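Unit 4: Can a machine do the chores yet?
Course handout, Introduction to Automation
Eduvex evening program, Sondham
Revised 22 May 2026

Read this before the session. Bring the worksheet from Unit 3, filled in.

1. What we mean by a chore

For this course a chore is a job a person does without training, in a place that was not built for the job. Loading a dishwasher is a chore. So is clearing a workbench at the end of a shift. Welding the same seam on the same bracket all day is hard work, but it is not a chore in our sense. The bracket arrives in the same place every time, and the cell was laid out for it.

Machines have done the second kind of work for decades. The first kind is still mostly done by hand. This unit is about the gap between them.

2. Three questions to ask of any demo

Did the machine choose what to do, or did a person steer it? A remote operator can make a robot look very capable. Check the small print, and if there is no small print, write "unknown" on your sheet.

How many tries were there? One good run tells you the job can be done. It does not tell you how often.

What changed between tries? If the shirt was laid out the same way each time, you have learned little about laundry.

3. Worked example: the Kavanagh bench trial

Kavanagh is the packing shop we use for most of the examples in this course. It tested an arm from Zirner on end-of-shift tidying. The job was to pick up small items left on a bench and put each one where it belongs: bin, drawer or bag.

Over the trial the arm made 1,075 attempts. It failed on 62 of them, so the success rate is a little over 94 percent. Work this out yourself before you read on.

Is 94 percent good? It depends on what a failure costs. A dropped marker costs a few seconds. A part in the wrong bin may cost a customer. Kavanagh also logged 11 stops where a person had to walk over and reset the arm. These are counted inside the 62, but they matter more than the rest, as the point of the machine was to let people go home.

4. Why soft things are hard

A metal box keeps its shape when you touch it. A cloth bag does not. Push on one side and the opening moves, narrows or folds shut. A planner that worked out the position of the opening before the push now has old information. It has to look again, or feel its way.

People solve this with two hands. One holds the bag open and the other drops the item in. A single arm has to rely on the bag staying open by itself, or on letting the item go from above and accepting some misses.

Small items bring their own trouble. The fingers cover the item as they close on it, so an overhead camera may lose sight of it at the moment it matters. A tilt of a few degrees in the grip can be enough to catch on a zipper or a seam.

Put the two together and you get a job that a six-year-old does every school day: putting an eraser in a pencil pouch.

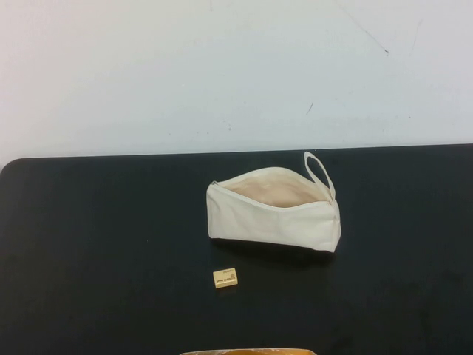
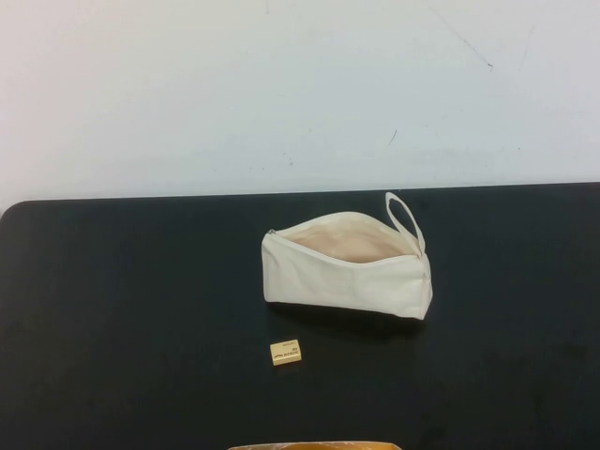

Open canvas pouch, eraser still on the table in both views.

Before you look at any code or any results, write the job out as steps. Most people write two: pick it up, put it in. Try to get to at least eight. Include finding the opening, choosing an angle for the grip, and deciding when to let go. Then mark each step with the sense it needs (sight, touch or both) and say what the machine should do if that step fails.

5. Where things stand

Fair summary for your notes:

Rigid items, known places: solved well enough to buy.
Rigid items, unknown places: works in many shops, with a person nearby.
Soft items, one kind only: works in trials. Speed is often poor.
Soft items, any kind, any home: not yet.

Expect to revise this list. The version handed out last October put the second line one step lower.

6. For next time

Pick one chore from your own home or workplace. Time yourself doing it once. Write down every object you touch and say whether it is rigid or soft. One page is enough. Bring a sketch of the work area with the distances marked in inches.

Optional: find a public demo of the same chore and answer the questions from section 2.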